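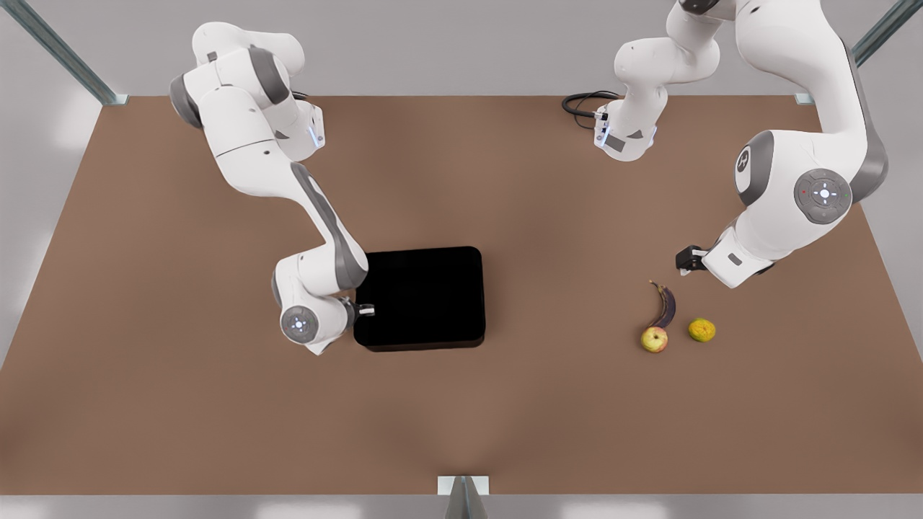

Two white arms, brown table.

September, late. The Flurnum session ran until after nine and the text still isn't closed. There are 154 delegations on the list and every one of them seems to want a change to paragraph 2, the one on border inspections. Stendudine asked for "regular" to be taken out. Gwynne asked for it to go back in. We lost the whole afternoon to that.

I typed up the notes in the hall because the press room was full. The Rarnovel foreign minister gave a short statement and took no questions. He said his government would sign if the others did, and he said the same thing in the spring. Stendudine's deputy left before he finished — I don't know if that was a protest or a dinner.

The draft goes back to the drafting group at eight tomorrow. It needs 100 votes to pass and the count I was shown tonight was short of that, though the man who showed it to me works for one side.

Filed 2,652 words, far too many, and the desk will cut most of it. Had soup at the hotel. Need to call home before the morning meeting and find out which door they want us to use, as the east one was locked again today.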